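25 January 2019
By Mawuli Appiah

Keslow Community Library to Reopen Its Reading Room in February With Longer Hours and a Winter Supper

KESLOW – After a long autumn of plaster dust and borrowed shelving, the Keslow Community Library will open the doors of its main reading room again in February, and everyone in town is warmly invited to come in, stamp the snow off their boots and stay as long as they like.

The reading room has been closed since the heating gave out last fall, when what began as a call about one cold radiator ended with most of the floor coming up. During that time the library has carried on as best it could from the front hall and the old cloakroom, where staff somehow kept the holds shelf in order, the children's story hour on its feet and the coffee hot. Readers have been patient and kind about it all, and the library would like to say thank you before it says anything else.

"People kept coming, even when all we could offer them was a folding chair beside the coat hooks," said Sushil Rathore, director of the library. "I had a gentleman who read an entire history of the canals sitting next to the umbrella stand. I would like him to know that there is a proper armchair waiting for him now, and that he can have it whenever he wants it."

The new room has 60 seats, with the quiet end by the north windows and the livelier end close to the desk, so that anyone who wants to talk over a crossword can do so without getting looks. The large print books have moved to waist-high shelves, something readers had asked for in the comment box for years. Local history, which used to live up a narrow flight of stairs, has come down to the ground floor for good. 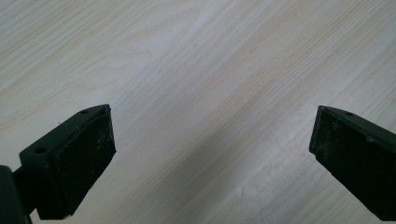

Longer hours, and a later bus

Beginning with the reopening, the library will stay open until 9 p.m. on Tuesdays and Thursdays. Those hours come straight out of a survey of cardholders last spring, in which evening opening was far and away the most common wish – more common even than a return of the Sunday puzzle exchange, which is also coming back. The number 14 bus stops across the street from the side entrance, and riders coming from Brukier can get home on it after closing time on both late evenings.

The work was paid for by the town's building fund together with gifts from 1,430 households, many of them in small amounts tucked into overdue-fine envelopes. The Mittal family, whose hardware store stood on Wistine Street for so many years, gave the money for the new lamps in memory of their mother, who was a great reader of mysteries and never once, her sons say, peeked at the last page.

A good deal has been kept as well. The tall clock is back over the doorway, still running a little fast, and the brass rail along the front desk has been cleaned and put back where generations of children have leaned on it. The card catalog has been kept too. 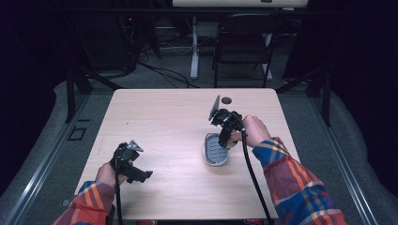

It no longer tells anybody where to find a book, of course, but its drawers are now home to the seed exchange, where gardeners can leave what they have saved and take what they would like to try. Beans and squash are in good supply already. Tomatoes are wanted, and so are old-fashioned sweet peas if anyone has them to spare.

To celebrate, the library will hold a winter supper on the first Saturday of the month, beginning at 5 p.m. There will be soup and bread for 200 people, a fiddle or two, and a short reading by the high school writing club. The supper is free. Guests are asked to bring their own bowl and spoon, and a book to swap if they have one they are ready to part with.

"We did think about a ribbon cutting," Rathore said, "and then we thought everyone would much sooner have soup."

Places at the supper may be reserved at the front desk or by telephone during opening hours. Library cards are free to anyone who lives, works or goes to school in Keslow, and cards that ran out during the closure will be renewed on the spot.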